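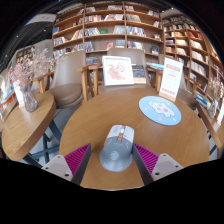 Pirnport Youth Robotics Club
Progress report to the Cabral Fund, second half of the grant year
Submitted August 27, 2022
Prepared by Lina Moussa, club lead

1. What the grant paid for

The grant covers the club's manipulation project, which the students named Varnik. Members collect demonstrations of everyday tabletop tasks with hand-held grippers, and then train a small model that should let the club's arm do the same tasks. This report covers the work from March to the end of the summer session.

Money spent so far went to two hand-held grippers, a used desktop computer for training, replacement finger inserts and storage. The itemized list is in the attached spreadsheet. Nothing was moved between budget lines.

2. Demonstrations

The target in the proposal was 1500 usable demonstrations. The students have 1703. Another 326 were recorded and thrown out, mostly for one of two reasons: the hand moved too fast and the video blurred, or the object left the view before the grasp was finished. Most of the rejected ones are from the first weeks. Jadwiga Bielecka, our technical mentor, then wrote a one-page checklist that students go through before each recording block, and the reject rate dropped after that.

Of the usable demonstrations, 408 are of a single task, picking up a computer mouse and setting it down again. The students chose it as the reference task. A mouse is low and rounded, and the fingers have to come in close to the tabletop from both sides. The other tasks are cups, pens, small boxes and folded cloths.

We also changed where we record. The proposal assumed everything would be done on the workbench in our own room. Jadwiga pointed out that a model trained on one plain bench would likely fail anywhere else, so from the spring on students also recorded at tables with chairs, bookshelves and vases of dried flowers in view. This took more travel time than we had planned and cost us a few sessions. I would still do it again.

3. Training and tests

The first model was trained in June on the mouse task only. On the arm it reached the mouse in most trials but often closed too early and pushed it sideways. The second model, trained with the larger set, closes later and grips better. It still has trouble when the mouse is turned sideways to the arm. The students are recording more of those starting positions now.

The cup task has been trained but not tested on the arm. The wrist joint was out for repair at Trandov for most of July - longer than they first told us - and is back in place.

4. Students

Attendance held up through the summer better than last year. Older members now train the new ones on the grippers, and two of them keep the recording log without help from adults. The log is kept in plain text and copied to the backup drive at the end of every session.

5. Next period

- Finish the sideways mouse recordings and retrain.
- Test the cup task on the arm.
- Replace worn finger inserts.
- Hold the open evening for families, which was postponed because of the repair.

We are not asking for a change to the budget. We do ask to move the final demonstration back by one month to make up for the time lost in July. Please send a reply on that point to me, with a copy to Jadwiga, so that we can book the hall.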